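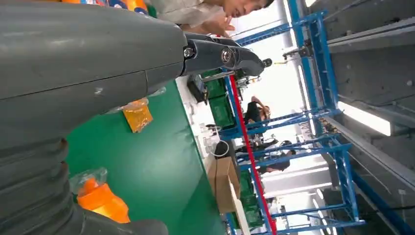 MEDIA RELEASE
For immediate release
11/06/2024

Stillano opens orders on the Sestolen packing kit. One arm, one gripper, one price, no integrator needed.

TARILDALE - Stillano has opened orders for Sestolen, a bolt-down pick and pack kit for small warehouses, contract packers and anybody else still moving mixed goods from a tub to a carton by hand. Orders are open now. First kits leave the Tarildale workshop in November.

Sestolen is built for mixed goods. Bottles, sachets, shrink-wrapped things, floppy packets, odd shapes. The stuff that slides around and doesn't sit the same way twice. Most small sites we talk to run short batches of that sort of thing all week and have been told more than once that automation starts at a size they will never reach. We think that's wrong and we've priced the kit accordingly.

What's in the kit

- Six-joint arm, dark grey, with cable sleeve fitted
- Two-finger linkage gripper with swap-out tips (three sets supplied: hard, rubber, narrow)
- Small camera mounted at the wrist, plus its lead
- Controller, hand pendant and stop button
- Base plate and bolts for a bench at least 40 mm thick
- Green work mat, for a plain background under the goods
- Printed setup book. Yes, printed. Also on the USB stick

Not in the kit: bench, cartons, crates, compressed air. The gripper is all electric so you don't need air at all.

The wrist camera

Biggest change from the trial version. The old setup had one camera up on a pole looking down, and every time someone leaned over the bench it lost sight of the goods. Sestolen looks from the wrist. It goes where the gripper goes and takes its last look close up, right before the fingers shut. Clear packets are a lot better for it. Shiny wrap is better too, though very bright overhead lights can still throw it off and we reccomend the supplied mat for that reason.

The overhead camera is still sold as an add-on for sites that want a wide view of the whole bench. It plugs into the same controller.

Teaching it a new product

Put the item on the mat. Hold the teach button on the pendant, move the arm by hand to where you want it to grab, let go. Do that a few times with the item turned different ways. Save, give it a name, done. No code. If the product changes its label you normally don't need to teach it again, if it changes its bottle you do.

Anybody who can run a label printer can run this. The pendant has big buttons, works with thin gloves on, and the menus are in plain words. Settings can be copied from one kit to another on the USB stick, handy for sites with a second bench or a second shed.

Trial results

Sestolen ran on a trial bench at Moreira, the Tarildale contract packer, before orders were opened. Moreira packs household and personal care lines for small labels, so short runs and a lot of changeover, good test for us.

Over the trial the kit made 3,364 picks from mixed tubs. Of those, 1,112 were soft packets, the hardest group and the one we most wanted numbers on. Bottles were the easy part. Packets lying flat and overlapped were the slow part, and the arm would often nudge one clear first and then go back for it. That nudge move is now switched on as standard.

Things Moreira asked for that we've put in:

- A slower approach speed for the last few centimetres, set per product
- A louder beep when a tub runs out
- Softer corners on the gripper plates so they don't snag film
- A pause that holds its place, so an operator can straighten a carton and carry on without starting the batch over

Thing Moreira asked for that we haven't: a second gripper on the same arm. Looking at it. No date.

Safety

The arm slows when it feels contact and stops when it feels a firm push. The stop button is on a two-metre lead and can be mounted either side of the bench. Fingertip force is limited in the controller and can only be raised with the supervisor code.

That said, every site is different and buyers need to do their own risk assessment before switching on. A blank form is in the back of the setup book with notes on each section. Stillano will go over a filled-in form by phone at no charge. If your goods are sharp, hot, or heavy enough to hurt if dropped, tell us before you order, the answer may be a guard or it may be no.

Price and delivery

Sestolen kit, complete as listed: $18,900 plus GST
Overhead camera add-on: $1,450 plus GST
Extra tip set, any type: $95 plus GST
On-site setup day, Tarildale and nearby: $880 plus GST
On-site setup day, further out: ask, depends on travel

Freight is extra. The kit comes in two boxes, the arm box is a two-person lift. A deposit of 20 per cent holds a place in the November batch and the rest is due before shipping. Deposits are refunded in full up until the boxes leave us.

Rental is also on offer, six months minimum, with half of what's been paid coming off the price if you decide to keep it. Rental kits are the same as sale kits, same tips, same mat, same book.

Warranty and service

Two years on the arm and controller. One year on the gripper and camera. Fingertips are a wear part and not covered, sorry, but they're cheap and take one hex key to change.

Gripper linkage should be checked and greased every 4,000 cycles. The pendant puts up a reminder at 3,000 so there's time to plan it around a quiet spell. It's a short job and the grease is in the box.

Faulty parts are swapped, not repaired on site. We post the replacement out first and you send the old one back in the same carton. Phone support is business hours, from the workshop, by the people who built it. Software updates are free for the life of the kit and go on by USB stick, so the controller never has to be on your network unless you want it to be.

Who it suits, who it doesn't

Suits: mixed small goods under 1.5 kg, short runs, benches where somebody is nearby anyway. Order picking from tubs, kitting, sample packs, returns sorting.

Doesn't suit: raw food, wet areas, anything dusty enough to need a mask. Also not a high speed machine. If you fill one product all day every day you want a proper line, and we'll happily say so on the phone. Loose powders and open tubs of liquid are out as well.

Sites running forklifts close to the bench should allow for a barrier. The base plate is solid but the camera gets knocked out of line if the bench does, and it'll need recalibrating. Calibration is a printed card and one button, takes a few minutes.

Demo bench

A working demo bench is running at the Stillano workshop in Tarildale and can be booked by any business thinking of buying or renting. Bring your own goods, that's really the point of it. A tub of whatever gives you the most grief is ideal, plus the carton it goes into. Allow two hours. Closed shoes please, and hair tied back.

Sites too far off to visit can post a sample tub instead. We'll run it, film it and send back the footage with the pick times, good and bad. Samples are returned if you pay the postage, otherwise they're binned or donated depending on what they are.

About Stillano

Stillano makes small handling equipment for packing rooms and warehouses. Design, assembly and testing are done in Tarildale. Earlier products include the bench carton squarer and the two-lane tub feeder, both of which work with Sestolen and both of which are still in stock. The feeder needs a short adaptor cable, which which is supplied free with any kit order, just mention it.

Media and sales enquiries: Stillano workshop office, Tarildale. Spec sheet and price list available on request. Demo bookings through the same office.

ENDS

Recent releases
Stillano tub feeder now in narrow width
Moreira trial: midway notes from the packing bench
Spare parts price list updated
Tarildale workshop hours over the break
Carton squarer: new blade guard for older units
Rental terms for Stillano bench equipment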